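Reading Group News – Fall and Winter Program

Sep 23, 2016

The Heffernan Branch reading group is back after the summer break, and we have a full list of books through December. New members are welcome at any point. You do not have to have finished the book to come along, and you do not have to speak if you would prefer to listen.
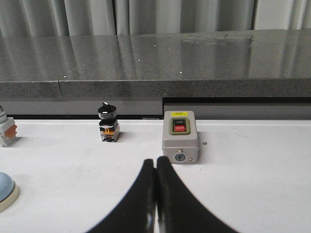
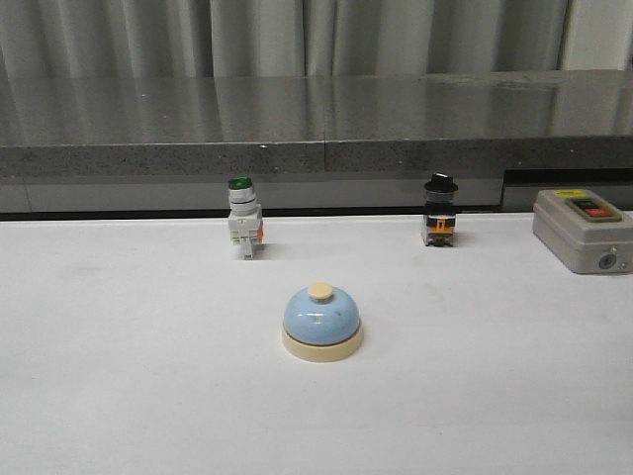

On the tabletop: a gray switch box, first picture; a blue service bell and a green pushbutton switch, second picture.

Our first book is The Salt Road by Tomás Flanagan. It is his second novel and the first one set in Killeo, the harbor town where he grew up. The story follows two sisters who take over their father's boatyard and find that the accounts do not match the boats in the shed. One sister wants to sell. The other moves into the loft over the workshop and starts going through the ledgers, year by year. It runs to 279 pages and the chapters are short, so it should not be hard to finish in the time we have.

Tomás will join us for the second half of the evening. He will read from the opening chapter and from a part near the middle that he says gave him the most trouble, then take questions. If you have a question but do not want to ask it yourself, write it down and leave it at the front desk before the meeting. Copies of the book will be for sale on the night, cash or check only. He is happy to sign copies you already own.

The library has 4 copies of The Salt Road to lend, plus the large print edition. Loans on reading group titles are for two weeks with no renewals until the meeting has passed. Please bring them back on time, as there is already a waiting list. The audiobook can be borrowed through the library website with your card number and PIN.

After that we move on to Edis, a short novel in translation about a schoolteacher sent to a mountain village for one winter. A few members read it over the summer and opinions were split, mostly over the ending. Please do not give it away before the meeting.

The December book is The Tirach Letters, a collection of family letters with notes by the editor. There are 243 letters in all and we are not asking anyone to read every one. The introduction and the first two sections will be enough for the discussion. Those who want to go further should try the fifth section, where the two cousins start writing to each other again after the quarrel over the house. The index at the back is good if you lose track of who is who – and you will, there are three Margarets.

Meetings are in the upstairs room and start at 7 p.m. The elevator is working again. Tea and coffee are provided, and cookies are always appreciated if you feel like bringing some. The room holds 30, so for the Flanagan evening only we ask that you put your name on the sheet at the front desk. The other meetings do not need a booking.

Suggestions for the spring list are open now. Write the title and author on a slip and put it in the box by the returns shelf. We can only consider books that are out in paperback and that the library system can get in enough copies. Last year's slips have been kept, so there is no need to put in the same title again.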